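Warum ist die Aubergine lila und die Möhre orange?

Hallo, ich bin Nives! Ich schreibe hier für alle, die gern Löcher in den Bauch fragen. Letztens hat mir Thiện Dương geschrieben. Er geht in die vierte Klasse und wollte wissen: »Wer malt eigentlich das Gemüse an?« Eine super Frage, finde ich! Ich habe erst gelacht und dann gemerkt, dass ich die Antwort selbst nur halb kannte. Also habe ich nachgelesen, bin mit dem Fahrrad zum Gemüsehof Grasso gefahren und habe dort so lange gefragt, bis mir jemand eine Möhre in die Hand gedrückt hat (wahrscheinlich, damit ich mal kaue und still bin).

Für diese Seite nehmen wir zwei Gemüse, die man auch in vielen Spielküchen findet: eine Aubergine und eine Möhre. Dazu kommt ein blauer Teller. Blau gibt es beim Gemüse nämlich ganz selten, aber dazu später mehr.

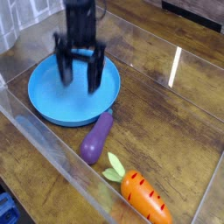 Die Möhre: eine Wurzel voller Farbe

Wenn du eine Möhre isst, isst du eine Wurzel. Sie steckt in der Erde, und oben schaut nur das Grün heraus. Mit der Wurzel holt die Pflanze Wasser aus dem Boden, und außerdem legt sie darin einen Vorrat an. Zucker zum Beispiel! Darum schmeckt eine Möhre ein bisschen süß.

Das Orange kommt von einem Farbstoff, der Carotin heißt. Das Wort klingt fast wie »Karotte«, und das ist kein Zufall. Karotte, Möhre, Mohrrübe, Gelbe Rübe: Je nachdem, wo du wohnst, sagst du etwas anderes. Bei mir zu Hause gibt es darüber jedes Mal Streit am Tisch. Dein Körper kann aus Carotin Vitamin A machen, und das brauchen deine Augen. Eine Brille wegzaubern kann die Möhre aber leider nicht. Ich hab's versucht.

Und jetzt kommt etwas, das ich richtig toll finde: Möhren müssen gar nicht orange sein. Es gibt gelbe, weiße und lila Möhren! Früher wurden sogar vor allem lila und gelbe gegessen. Die orangen haben sich erst später durchgesetzt, weil Bauern immer wieder Samen von den Pflanzen genommen haben, die ihnen am besten gefielen. Das nennt man Züchten.

Wenn du ein Möhrenstück mit Grün hast, probier mal das: Schneide mit einem Erwachsenen den Kopf ab, stell ihn in eine flache Schale mit etwas Wasser und warte. Nach ein paar Tagen wachsen oft neue Blättchen. Eine neue Möhre wird daraus nicht, das Grün ist trotzdem hübsch. Mein Möhrenkopf steht in einem alten Becher von Kindo und heißt Zottel.

Die Aubergine: eigentlich eine Beere

Jetzt zur lila Kollegin. Eine Aubergine wächst oberirdisch an einer Pflanze, die es gern schön warm hat. Zuerst blüht sie, meistens zartlila, und aus der Blüte wird die Frucht. Wer sich ganz genau mit Pflanzen auskennt, sagt sogar: Die Aubergine ist eine Beere. Ja, wirklich! Eine Beere ist für Pflanzenforscher eine fleischige Frucht, in der meist viele Kerne stecken. Die Tomate gehört auch dazu. Die Erdbeere dagegen nicht, die heißt nur so. Das darfst du gern beim nächsten Frühstück erzählen.

Das Lila steckt bei der Aubergine vor allem in der Schale. Innen ist sie hell und ein bisschen schwammig. Der Farbstoff heißt Anthocyan, ausgesprochen ungefähr »Anto-zü-ahn«. Du kennst ihn auch von Rotkohl und Blaubeeren. Er schützt Pflanzen zum Beispiel vor zu viel Sonne, fast wie eine eingebaute Sonnencreme.

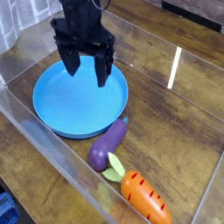 Aubergine und Möhre als Spielzeug, daneben der blaue Teller.

Roh solltest du Auberginen lieber nicht essen. Sie schmecken dann bitter und können Bauchweh machen. Gebraten oder aus dem Ofen sind sie weich und mild, und mit Tomatensoße könnte ich mich hineinlegen. Auf dem Hof gab es im Gewächshaus auch weiße Auberginen, klein und rundlich wie Eier. Auf Englisch heißt die Aubergine »eggplant«, also Eierpflanze. Jetzt weißt du auch, warum!

Und was ist mit Blau?

Schau mal in deinen Kühlschrank. Rot, Grün, Gelb und Orange findest du bestimmt schnell. Aber Blau? Selbst Blaubeeren sind beim Zerdrücken eher lila. Ein kräftiges Himmelblau kommt bei Essen aus der Natur fast nie vor. Deshalb hebt sich Gemüse auf einem blauen Teller so gut ab. Orange und Blau liegen sich im Farbkreis gegenüber, und solche Farben lassen sich gegenseitig leuchten. Man nennt sie Komplementärfarben. Schwieriges Wort, schöne Sache. 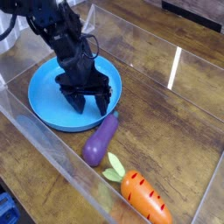
Das kannst du zu Hause selbst testen. Du brauchst 3 Blatt Papier in Blau, Orange und Weiß und dazu eine Möhre (aus der Küche oder aus der Spielkiste, beides geht). Leg sie nacheinander auf jedes Blatt und geh ein paar Schritte zurück. Auf welchem siehst du sie am besten? Auf welchem verschwindet sie fast? Mach dabei ruhig mal das Licht schwächer. Ich war ganz schön überrascht, wie viel das ausmacht.

Ein zweiter Versuch, diesmal mit Matsch: Reib eine echte Möhre und drück die Raspel auf ein weißes Tuch, das niemand mehr braucht. Der orange Fleck geht mit Wasser kaum weg. Carotin mag nämlich kein Wasser, dafür aber Fett. Mit einem Tropfen Öl und danach etwas Spülmittel klappt es viel besser. Und bitte vorher zu Hause fragen, sonst bekomme ich Ärger!

Ach ja, Thiện, deine Antwort in kurz: Das Gemüse malt sich selbst an, mit Farbstoffen, die die Pflanze herstellt. Nur beim Spielgemüse suchen sich Menschen die Farben aus. Wenn ihr noch mehr Fragen habt, schreibt mir. Beim nächsten Mal geht es um Zwiebeln und darum, warum wir beim Schneiden heulen.

Eure Nives Russo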